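Modau Hand Evaluation Program: Call for Participants

Posted Apr 26, 2023
Applications reviewed in order of receipt

Bjarnason is recruiting outside participants to evaluate the Modau, a multi-finger robot hand with a fabric sleeve and a wrist camera, before the hand and its teaching kit go on general sale. We need people who handle produce, packaged food or small retail goods for a living, and a smaller number who integrate or maintain automation equipment. The evaluation covers the hand, the kit that goes with it, and the written instructions. It does not cover the arm, which is supplied by Bjarnason and stays at our site.

What is being evaluated

The Modau is sold as a hand only. It bolts to a standard wrist flange and takes power and data through a single cable. The teaching kit, named Netonau, consists of an operator glove, a foot switch, a tablet application and a set of practice goods with crates to hold them. An operator wearing the glove guides the hand through a task a number of times, marks each attempt as kept or discarded, and loads the kept attempts into the software, which then produces a routine the hand can run without the operator.

The instructions claim that a person with no robotics background can complete this sequence in one working day. We want to find out where that claim holds and where it does not. Earlier internal trials used our own staff, who already knew which steps mattered and skipped the pages that were unclear.

Tasks

Each participant works through the same four task groups:

1. Single items. Pick one firm item from a crate and place it in a tray.
2. Clusters. Pick a bunch of grapes from among other fruit and set it down without turning it over.
3. Mixed crates. Remove items in an order given on a card, leaving the rest in place.
4. Recovery. Stop a running routine, clear a poor grasp and restart from a safe position.

Practice goods are artificial. This keeps weights and shapes the same from one participant to the next and allows a crate to be reset to a fixed layout. Group 2 gives the most trouble. A bunch has no single surface to close on, the fingers have to go in from above, and the thumb needs room on the opposite side. Crates with high walls make the approach narrower still, and the operator has to rely on the wrist view when the sleeve blocks a direct line of sight.

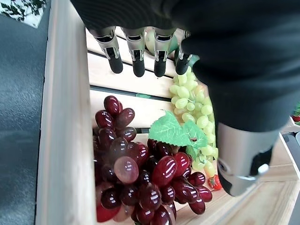 Scoring is by task group. A completed attempt is one in which the named item reaches its target and no other item leaves the crate. Contact with a crate wall is logged but does not fail the attempt. Dropped items fail the attempt even if they land in the tray. Participants do not score themselves; a session engineer does this from the log and may ask for a short comment on any attempt that is hard to classify.

Time commitment and location

All sessions take place at the Bjarnason test hall in Clollden. Remote participation is not possible. Each participant attends for 29 hours in total, spread over 8 visits. The first visit is an introduction and safety session. The last is an interview and a written questionnaire. The six visits between them are hands-on work with the kit. Visits can be booked for mornings or afternoons, with at least one full day between them so that the written instructions are tested on someone who has had time to forget part of them.

There are 40 places. Thirty are reserved for people from food handling and retail, and ten for integrators and maintenance staff. The two groups follow the same schedule and are reported separately.

Who can take part

You should:

Be 18 or older and able to stand for up to an hour at a time, with breaks.
Have at least one year of paid work in picking, packing, stocking, food preparation, equipment maintenance or system integration.
Be comfortable reading technical instructions in English.
Be able to wear the operator glove on your right hand. The glove comes in three sizes. A left-hand version is not available for this round.
Be free to attend all visits before the end of November.

You should not apply if you or a member of your household works for a maker of robot hands or grippers, or if you have taken part in an earlier Modau trial. Applicants with an implanted medical device should tell us before the safety session, as the glove contains small magnets.

No programming experience is required for the food handling and retail group. Integrators should have set up at least one arm or gantry in a working facility and should be prepared to comment on mounting, cable routing, sleeve replacement and fault messages.

Payment

Participants receive a flat fee for each completed visit, paid by bank transfer within two weeks. The rate is stated in the participation agreement, which is sent to selected applicants before they commit to anything. Travel within the Clollden area is reimbursed against receipts. If a visit is cut short due to an equipment fault, it is paid in full and rebooked only if the missed tasks are needed for the report.

Data and confidentiality

Wrist camera video, glove motion data and button presses are recorded during hands-on visits. Audio is recorded only in the final interview. Records are stored under a participant number. You may withdraw at any time and ask for your records to be deleted, up to the date the analysis is closed. That date is given in the agreement.

Participants sign a confidentiality form covering unreleased software features. The form does not restrict you from giving opinions on the hand itself once it is on sale, including negative ones.

How to apply

Send a message of no more than one page to the program office at Bjarnason, with the reference MODAU 103 in the subject line. State which group you are applying for, your current or most recent job, your glove size if you know it, and any dates you cannot attend. Do not send a resume or certificates at this stage. Selected applicants will be contacted by phone for a short screening call.

Questions about eligibility, scheduling and payment go to Homa Azimi, program coordinator. Technical questions on the hand, the mounting or the Netonau software go to Gøran Forsberg, test engineering. Group visits to the hall before applying cannot be arranged, but a copy of the instruction booklet is available on request.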